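Clean the Floor First

I have a small opinion about robot cells, and since it annoys at least one person every time I bring it up, I figured I'd write it down properly. When a two-arm cell starts missing its grasps, the first tool out of the drawer should be a brush. The laptop can wait.

At Hokier we look after 20 of these cells, most of them the Gretby build with a pair of arms on one rail and printed panels all around. Every one has its own wallpaper and its own floor, and people get oddly fond of theirs (I have a favorite too, I admit it). What they don't get fond of is wiping it down. Crumbs of plastic, bits of cable jacket, whatever falls off the parts - it all stays there until somebody complains that the left arm "feels off."

Then comes the recalibration. I looked through our service log for the Drarkden site back in January and it had 236 entries, and way too many of them just said "recalibrated, OK." OK until when? Jelle Verhoeven, who taught me most of what I know about rails and mounting plates, used to read those lines out loud in a very tired voice. He'd want to know if the bolts had been checked. He'd want to know if a cable had been pulling on the wrist. Usually the log didn't say, and so we'd drive out again.

Cable work is where it really shows. Handing a connector from one gripper to the other leaves you very little room to be sloppy, and the stuff lying in the back of the cell is always ready to snag something.

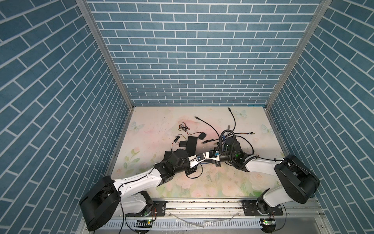 What I'd do instead

Switch the cell off and take everything out, adapters and all. Brush the floor, then wipe it, and get into the corners by the posts. Put a wrench on both mounting plates. Follow each cable along its arm with your fingers and look hard at any loop near a wrist, especially one that has crept tighter over the weeks. Only then power up and run the calibration, and write down what you found before it!

The Ham people will tell you this eats up production time. Sure, it does. Their own rule is a full check every 3,000 cycles, which sounds fine on paper, but one of their cells was in real trouble at 989 and the fix was a bolt on the right-hand plate. I'd take a short check every morning over a grand one on a schedule, and I'd let the person who runs the cell do it, with a brush of their own hanging on the door.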